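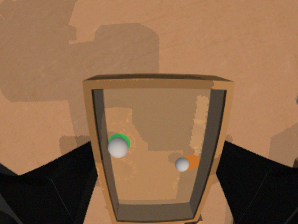
Projektbericht im Modul Produktgestaltung und Nutzung

Das Tablett am Arbeitsplatz: Wie stark darf ein kleines Brettspiel wackeln?

1. Einleitung

In unserem Projekt haben wir uns mit Geschicklichkeitsspielen beschäftigt, die man im Sitzen und mit wenig Platz spielen kann. Die Idee kam in der Mittagspause. In der Bibliothek unserer Hochschule gibt es einen Pausenraum, und dort liegt seit November eine Kiste mit Spielen. Die meisten Spiele in der Kiste haben viele kleine Teile. Nach kurzer Zeit fehlt etwas, und dann will niemand mehr damit spielen.

Wir wollten deshalb ein Spiel entwickeln, bei dem alle Teile in einem Rahmen bleiben. Das Spiel soll ohne lange Anleitung verständlich sein und man soll es jederzeit unterbrechen können. Den Arbeitstitel Kurkatau haben wir am Anfang gewählt und später behalten, weil uns kein besserer Name eingefallen ist.

2. Fragestellung

Unsere Fragestellung lautete: Welche Höhe muss der Rand eines kleinen Spieltabletts haben, damit die Kugeln beim Kippen im Spiel bleiben, ohne dass das Spiel dadurch zu leicht wird? Dazu kam eine zweite Frage, die wir zuerst nicht geplant hatten. Wir wollten wissen, ob der Untergrund des Spielfelds das Geräusch so weit dämpfen kann, dass man in einem ruhigen Raum spielen darf.

Die zweite Frage war am Ende die schwierigere. Über den Rand gibt es viele Meinungen, aber über das Geräusch entscheidet die Person, die am Nebentisch sitzt und lesen möchte.

3. Vorgehen

Wir haben zuerst ältere Geduldspiele angesehen und ihre Bauweise verglichen. Bei fast allen liegt eine durchsichtige Abdeckung über dem Spielfeld. Das ist praktisch, aber man kann die Kugeln dann nicht mit dem Finger zurücklegen, und gerade Kinder und ältere Menschen fanden das in unseren Gesprächen nicht angenehm. Wir haben uns daher für ein offenes Spiel entschieden.

Danach haben wir drei Modelle aus Pappe gebaut. Das erste Modell war zu groß. Man konnte es nicht mit einer Hand halten, und die Ecken haben sich nach wenigen Versuchen verbogen. Das zweite Modell war kleiner, hatte aber einen so niedrigen Rand, dass die Kugeln ständig auf den Boden gefallen sind. Erst mit dem dritten Modell konnten wir sinnvoll arbeiten.

Für die endgültige Version haben wir Holz benutzt. Das Material haben wir bei der Firma Davitz gekauft, die auch kleine Reststücke abgibt. Die Leisten wurden auf Gehrung gesägt und mit Holzleim verbunden. Hier haben wir einen Fehler gemacht: Der Leim war noch nicht ganz trocken, als wir die Kanten geschliffen haben, und eine Leiste ist wieder abgegangen. Wir mussten sie neu einsetzen und über Nacht trocknen lassen.

4. Durchführung der Spieltests

Die Tests fanden im Seminarraum und im Pausenraum statt. Teilgenommen haben 47 Personen, die meisten davon Studierende. Eine Testrunde bestand aus 2 Durchgängen, einem zum Kennenlernen und einem, den wir ausgewertet haben. Nach dem zweiten Durchgang haben die Teilnehmenden einen kurzen Fragebogen ausgefüllt. Insgesamt haben wir mehr als 30 Minuten Tonaufnahmen gemacht, mit denen wir die Lautstärke der Untergründe vergleichen wollten.

Wir haben drei Untergründe ausprobiert: das unbehandelte Holz, eine Schicht aus dünnem Filz und eine Korkmatte der Marke Priston. Die Matte war ursprünglich als Unterlage für Werkzeug gedacht und ließ sich gut mit dem Messer schneiden.

5. Ergebnisse

Zum Rand: Ein hoher Rand macht das Spiel ruhiger, aber auch langweiliger. Viele Personen haben bei der hohen Variante das Tablett einfach stark gekippt, die Kugeln an die Wand rollen lassen und dann langsam weitergeführt. Bei der mittleren Höhe mussten sie vorsichtiger sein. Im Fragebogen wurde diese Variante am besten bewertet, obwohl die Runden dort länger gedauert haben. Die niedrige Variante hat nur wenigen gefallen, und diese wenigen wollten sie dann immer wieder spielen.

Zum Geräusch: Auf dem blanken Holz war das Rollen deutlich zu hören. Der Filz war am leisesten, hat aber die Kugeln so stark gebremst, dass sie bei kleinen Bewegungen liegen geblieben sind. Die Korkmatte lag dazwischen. Störend war dort vor allem das Anschlagen am Rand. Wir haben deshalb die Innenseite der Leisten mit einem schmalen Streifen Filz beklebt, und damit waren die meisten Teilnehmenden zufrieden.

Ein Problem haben wir nicht gelöst. Wenn der Tisch nicht gerade steht, rollen die Kugeln von allein, auch wenn man das Spiel nur kurz ablegt. Eine flache Mulde im Boden würde helfen, aber sie verändert auch den Schwierigkeitsgrad.

6. Kosten

Für das Projekt stand uns ein Budget von 300 Euro zur Verfügung. Das meiste Geld haben wir für Holz und Schleifmittel ausgegeben. Die Kugeln haben wir beim Bastelversand Mofokeng bestellt. Leider war die erste Lieferung zu klein im Durchmesser, und durch den Umtausch haben wir Zeit verloren. Die Pappe für die ersten Modelle kam aus dem Altpapier der Hochschule.

7. Diskussion und Ausblick

Unsere Gruppe der Testpersonen war nicht sehr gemischt. Ältere Menschen haben nur vereinzelt teilgenommen, und Personen mit eingeschränkter Beweglichkeit der Hände konnten wir gar nicht einbeziehen. Für diese Gruppe wären Griffe an der Seite vielleicht sinnvoll. Auch die Tonaufnahmen sind nur bedingt vergleichbar, denn im Pausenraum lief zeitweise die Kaffeemaschine, und wir haben das erst beim Anhören bemerkt.

Bei einer Fortsetzung würden wir früher mit Holz arbeiten. Die Pappmodelle waren schnell gebaut, aber sie haben sich beim Kippen anders verhalten, und manche Erkenntnis daraus war später nicht zu gebrauchen. Außerdem möchten wir die Mulde im Boden mit verschiedenen Tiefen testen. Das fertige Spiel bleibt vorerst in der Kiste im Pausenraum, zusammen mit einem Zettel, auf den man Anmerkungen schreiben kann.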